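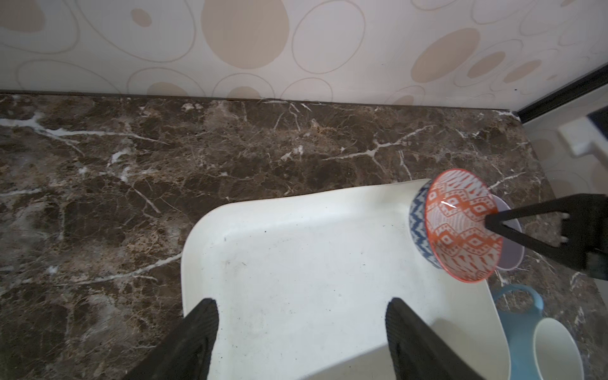 Gripper talk, speaker notes, 6 Aug 2021

Slot is short. Skip the hello slide if they start late. Water. Clicker is in the side pocket.

OPENING

Leave the wrist cam picture up while people sit down. Let them look.
Say: this is the view we spent the spring with. Two arms, one tray, cups and bowls.
Point at the patterned bowl on its side, tip of the other gripper touching the inside. Ask the room which finger they would trust with it. Wait. Really wait, last time I talked over them.
Then: I'm going to compare two sets of fingers and one camera mount, and tell you which one I'd buy again.
Thank Xóchitl Montes early (she built the mount and did half the scoring). Khang Vi is in the room, he takes the controller questions.

WHAT WE TRIED

Fingers A: Tukside. Wide, flat, ribbed pads.
Fingers B: Erkik. Narrow, pointy, made for small parts.
Same arms, same controller, same people driving.
Tasks all kitchen stuff. Pick up a bowl off the counter, stand up a tipped one, move a mug by the rim, move a mug by the handle, slide a tray.
846 tries total, over two rounds. First round in March was mostly us learning to drive, so 155 of those are thrown out. Say that out loud, people ask.
Not a lab-grade study. One kitchen, three drivers.

WIDE FINGERS

Good: trays. Good: anything with a straight side. Pads hold without a lot of squeeze.
Bad: getting under a rim. Finger is too thick, it pushes the bowl away before it gets a hold.
Bad: they block the wrist camera. Go back to the picture if there's time, look how much of the bottom is just finger. When you close down on something small you are basically driving blind for the last bit.
Pads pick up grease. We wiped them every break and grip got better every time. Should have wiped them more offten.

NARROW FINGERS

Good: rims, handles, the inside of a bowl. You can hook a thing and roll it.
Bad: point contact on glaze. It skates. You feel it on the handles and by then the bowl has turned.
Bad: trays. Had to use both arms and even then it twisted.
Story about the chipped saucer, keep it to two sentences. Khang will try to make it longer.

MIX AND MATCH

This is the part I care about, slow down here.
We didn't plan to mix. Ran out of spare wide fingers, put narrow on one arm and kept going, and the drivers liked it right away.
Wide hand steadies, narrow hand does the fussy bit. Tipped bowls went from worst task to second best.
Catch: you have to remember which hand is which. Drivers crossed over a lot the first day. Colored tape on the handles fixed most of it.
Other catch: if the job needs the wide hand on the far side you are reaching across yourself. Counter jobs against a wall are the worst, no room to come around.
Don't oversell. It's one kitchen!!

CAMERA

Wrist camera, small one, Hồ mount. That's the bracket name, people will think it's a person, just move on.
Two angles tried. Steep and shallow.
Steep: you see the pads and the spot under them, lose everything else.
Shallow: you see the wall, the counter, the other arm coming in. Drivers asked for shallow and stayed on it.
Glare is the real problem. Glazed dishes throw a bright spot back at you, the picture has one right in the bowl. Patterns help the driver see which way a round thing is turned. Plain white on white is miserable, rim dissapears.
Fixed exposure beat auto. Auto kept hunting every time a black finger came in close.
Someone will ask about a second camera overhead. Answer: we had one, drivers hardly looked at it, training people wanted it anyway.

CONTROLLER

Khang's bit, I only introduce it. 4 minutes max, wave at him.
If he's stuck on the phone: say close speed matters more than close force. Slowed it down and the drivers stopped knocking stuff over. Tell them the slow setting annoyed everybody for an hour and then they forgot about it.
Lag: cable yes, wireless no. We tried wireless for one afternoon.

COST SLIDE

Wide set, 400 for the pair plus shipping. Narrow set was a loan so no number, do NOT guess one.
Pads wear out. Budget for pads. I didn't.
Printed our own pads once, they were too hard, back to bought ones.

WHAT I'D DO AGAIN

Mixed pair on day one.
Shallow camera.
Tape on the handles.
Score sheets filled in by someone who isn't driving. Ours were done by the driver for the first week and you can tell.
Would not do again: changing fingers and camera angle on the same morning. Lost a whole batch to that, no idea which one did it.

NEXT

Rururberg site gets the second setup. Different counters, different dishes, new drivers. If mixed fingers win there too I'll believe it.
Want to try a softer tip on the narrow set. Xóchitl has a sketch, ask her not me.
Still open: mugs that sit touching each other. Neither set is good at it. Wide one bumps the neighbor, narrow one slips off the handle. Ask the room for ideas, write them down this time.

QUESTIONS, LIKELY ONES

Why not suction? Tried a cup on a borrowed head, fine on the tray, useless on curved stuff.
Why real dishes? Want real weight and real shine. Plastic ones were too easy.
How long to train a driver? Couple days to be useful. Longer for the handles.
Can we get the data? Sheets yes, video ask Khang.

Put the wrist picture back up for questions. Grab the clicker before leaving, left it behind twice allready.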